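Kelavau Rumor Archive: progress report to the Grosix Fund
August 29, 2026

Hi everyone at Grosix,

This is the second-quarter report on the archive, and I'll warn you that I've had a lot of coffee and a very good couple of months, so it may wander a bit. The budget sheet is in the shared folder as usual. What follows is the part you asked me to write in plain words.

Quick refresher for anyone new to the file. Kelavau started as my celebrity news blog, run out of Rosales, and the archive is the piece you're paying for. We take the big entertainment rumors (secret weddings, canceled tours, feuds on set, who got fired from which sitcom) and track each one from the first post to wherever it ended up. Every entry gets a timeline, links to the original items, and a status: confirmed, denied, dropped, or still open. Readers can look up an old story and see how it came out, which most sites never bother to tell them.

Where we are

We now have 127 entries live. The plan said we'd pass 100 by the end of the summer, so I'm happy, and I'm even happier that the newer ones are so much better than the early ones. Back in the spring I was writing timelines that read like grocery receipts. Now each one opens with a short paragraph that tells you what people were saying and why anybody cared, and then the dates.

Of those entries, 46 are still marked open. That's more than I'd like. A lot of them are reunion rumors, and reunion rumors just don't die! A band that broke up fifteen years ago will be "in talks" until the end of time. I've started putting a last-checked date on every open entry so readers can tell whether we've looked at it lately, and the oldest ones go back to the top of my pile each month.

The hardest category by far has been the pregnancy rumors. I went back and forth on these for weeks. In the end I pulled all the ones that had been in draft and wrote a policy: we don't open an entry on anybody's health or pregnancy unless they've talked about it in public themselves. It cost us a few entries people would have clicked on, and I can live with that. The policy is linked from the bottom of every page now.
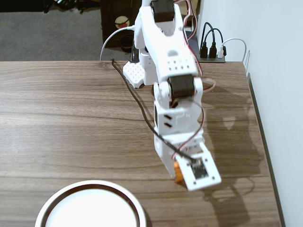

The redesign went live in July, and it was overdue. The old header was hot pink with a glitter border (my own work, from when the blog was me posting award show dresses at midnight) and it made a sourced timeline look like a birthday invitation. I wanted something calmer that would still feel like us. The new palette comes from that tabletop, with its bands of lighter tan and darker brown, and then I used the white and black of the arm for the type and the menu buttons. White headlines on the brown look great on a phone. On my old laptop they look a tiny bit orange, but I think that's the laptop. Status labels kept their own colors, so confirmed is still green and denied is still red, and regular readers didn't have to learn anything new.

Search is better too. We moved over to Pidach, and you can finally type the name of a show and get everything attached to it, cast rumors and all. Before that, you had to know the exact headline, and I couldn't always remember the exact headline myself. The move took longer than I'd planned because every link in the older entries had to be checked by hand. A surprising number pointed at gossip posts that had been quietly rewritten after the fact, and we now save a dated copy of each source the day we add it.

Corrections

We ran 2 corrections this period. In one, I had the order of two magazine interviews backward, and it made an actor look like he'd changed his story when he hadn't. I felt awful about that one. In the other, we listed a talk show as canceled when the network had only moved it to a different slot. Both are posted on the corrections page with the old wording left in, and both entries have a note at the top.

I also got one long and fairly grumpy email from a publicist who wanted an entry taken down altogether. I offered to add the client's statement to the timeline, the client sent one, and it's in there now. I'd call that a win for everybody, though the publicist may not.

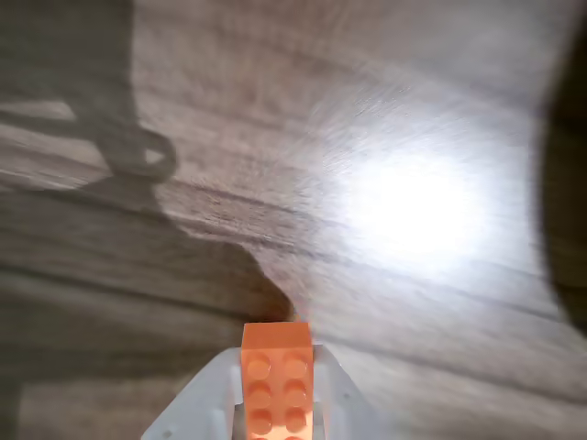 Orange brick in the gripper, studs showing, with the wood grain behind it.

Money

We're on budget except for one line. Paid access to the old newspaper and magazine databases went up in price, so I moved $20 a month over from the newsletter line to cover it. The newsletter is doing fine on the cheaper plan, and I'd rather have the databases. If you need that change as a formal request, send me the form and I'll fill it out the same day.

Coming up

The next batch is all award show rumors: the supposed snubs, the hosts who were "already signed," the performances that were going to happen right up until they didn't. I've got a folder of clippings for it that I'm a little too excited about. After that I want to go back through the earliest entries and rewrite the openings, so they match the rest.

One question for you. A couple of readers have asked for a page where they can send in rumors for us to check. I like the idea and I'm nervous about it, mostly for the obvious reason that people will send in things about their ex. Could I put the form up as a trial, with everything going to a private inbox and nothing published until I've sourced it? Let me know what you think before I build it.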